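Used Car Pre-Purchase Inspection Checklist – With Comments
Plillulley Used Car Guides

Go through this list at the seller's address, in daylight, with the engine cold. Ask the seller not to start the car before you arrive. Bring a flashlight, a tire tread gauge, a rag and a code reader. We use the Trustano plug-in reader, but any basic one will do.

PAPERWORK

[ ] VIN on dash matches VIN on door jamb and title
Comment: If one digit is off, stop there. Typing errors on titles do happen, but the seller has to fix them before you pay.

[ ] Title is clear, no lien shown
[ ] Service records present
Comment: Look at the gaps. An oil change every 5,000 miles and then nothing for two years should be asked about.

[ ] Open recalls checked by VIN

OUTSIDE

[ ] Panel gaps even on both sides
[ ] Paint color matches from panel to panel
Comment: Stand at the rear corner and look down the side. Overspray on rubber trim means a repaint.

[ ] Rust: rocker panels, wheel arches, trunk floor
[ ] Glass free of cracks
[ ] Tires – tread depth, date code, even wear
Comment: Wear on the inside edge only usually points to alignment or worn suspension parts. Budget for both.

UNDER THE HOOD

[ ] Oil level and color
[ ] Coolant level, no oily film
[ ] Belts and hoses, no cracks or soft spots
[ ] Battery terminals clean, hold-down in place
Comment: A loose battery is a fail on our sheet. The Pap bracket we sell fits most small cars and takes two bolts.

[ ] No fresh leaks on the ground

INSIDE

[ ] All warning lights come on with the key and go out after start
[ ] Seat belts pull out, lock and retract
[ ] Windows, locks, wipers, horn, heater, A/C
[ ] Carpet dry under the mats
Comment: Push down hard with your hand in the front footwells. A musty smell with dry carpet still needs a second look at the door seals and sunroof drains. 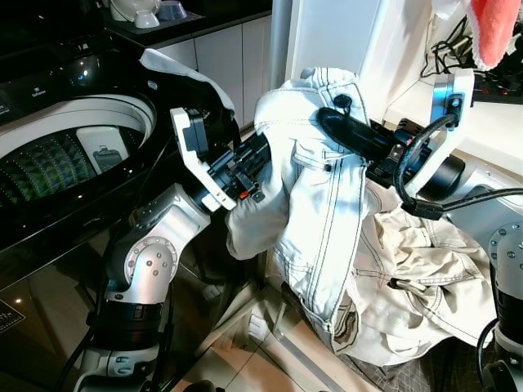
What if the seller won't let me plug in a code reader?
Treat it as a failed item. Reading codes takes a few minutes and does no harm to the car, so move on to the next one on your list.

ROAD TEST

[ ] Cold start without smoke or rattle
[ ] Brakes stop straight, no pulsing in the pedal
[ ] Transmission shifts cleanly, including reverse
[ ] Steering tracks straight on a flat road
Comment: Include some highway driving. Wheel shake often shows up only at speed.

SCORING

Any fail on brakes, steering or seat belts: do not drive it home. For other items, add up repair quotes. Under 300 dollars, ask for it off the price. Over 1,000 dollars, get a shop to look first – Holta prints this same list on form 676 if your mechanic wants a paper copy.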